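**ordenando el salón-dormitorio, hilo** (abril de 2026)

**1/**
Vale. Me mudo en mayo y hoy por fin empiezo con el cuarto donde está todo. Sofá, cama, peluches, cables, cosas que no sé ni qué son. Voy contando según avanzo, si me canso lo dejo aquí y ya

**2/**
Regla única: lo pequeño va a cajas abiertas, una por tipo. Sin tapa. Con tapa meto cualquier cosa, cierro y no la vuelvo a ver en dos años

**3/**
Las cajas son de Filldale, las compré en la liquidación. 4 por lo que antes costaba una. El color no se podía elegir

**4/**
Primera media hora: solo papeles. Garantías de electrodomésticos que ya no tengo. Un manual de una plancha Herken en seis idiomas y ninguno es español. A reciclar todo

**5/**
Me preguntan por privado si hago lo de sacar todo al suelo primero. No. Lo hice una vez y dormí tres noches en el sofá - nunca más. Voy por zonas, zona que empiezo zona que acabo

**6/**
Zona sofá. Quito cojines, aspiro, vuelvo a poner cojines. Han salido 70 céntimos, un tapón de boli y una horquilla. Los 70 céntimos a la hucha, que la mudanza no se paga sola (presupuesto: 2000 y ya voy mal)

**7/**
La funda de cuadros se queda puesta hasta el último dia. Se lava, se dobla y viaja encima de todo. Si la guardo ahora el sofá acaba lleno de pelusas en una tarde

**8/**
Pausa. Café. He abierto el cajón de los cables y lo he vuelto a cerrar. Mañana

**9/**
Lo de los peluches: sé que tengo que elegir. No voy a elegir hoy. De momento montón y punto. Bolsa grande de Rellex cuando toque, de las de vacío, que luego recuperan la forma (dicen)

**10/**
Turno de la caja verde, la de cositas sueltas que no pegan con nada. Llaveros, cordones, bolsitas. Lo rosa con la flor o estrella, no me decido qué es, se queda sí o sí. El cordón blanco trenzado tambien va aquí, que si no se enreda con todo

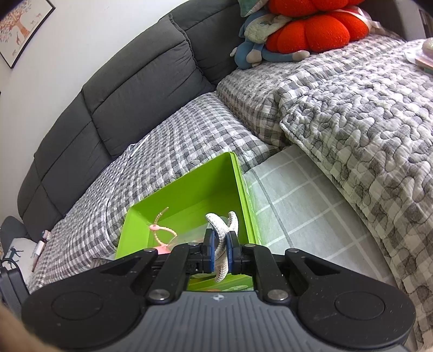

**11/**
Siguiente: la cama. Colcha gris acolchada a la lavandería, en mi lavadora no cabe, ya lo intenté y se quedó parada a medio centrifugado pitando como loca

**12/**
Para etiquetar uso cinta de carrocero y rotulador gordo. Nada de etiquetas bonitas. Pongo qué hay y a que habitación va, en dos lados de la caja, nunca arriba - arriba se tapa al apilar

**13/**
Los de Afridi me piden la lista de bultos antes de recoger. Nº de reserva acabado en 1727, lo apunto aquí porque el papel lo pierdo seguro

**14/**
Lo dejo por hoy. Queda: cables, libros, y los peluches que siguen en su montón. Si alguien tiene truco para los cables que lo ponga abajo porfa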